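Stop Telling Me to Break Them In

Every shoe store says it. Give it two weeks, they'll loosen up. No. A shoe that hurts on a Tuesday hurts in April too, you just get used to limping.

I bought a pair of Jorkus boots last year. $265. The guy at the Cungate store said the leather would "learn my foot." Twelve wears in, my heel was still bleeding thru the sock. Took them back – no refund, worn soles. Of course.

Meanwhile my $50 sneakers felt fine in the first minute. Walked home in them. That's the whole test, and stores should let you do it. Not two laps on carpet. Real floor, stairs, ten minutes standing still like you do at work.

And sizing. Why does one brand's 9 fit like another brand's 10? Standards exist, apparently. Couldn't tell from my closet.

Three things I'd change:

1. Longer returns, even with scuffs. Price it in, whatever.

2. Hard floors in the try-on area. Carpet hides everything.

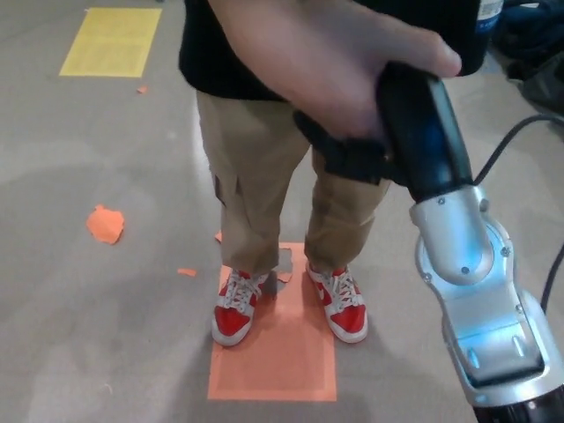
3. Measure both feet, every time, standing up. Feet change, and most poeple I know are guessing from a number they got in high school.

Until then I'm buying whatever's comfortable right out of the box. Ugly is fine.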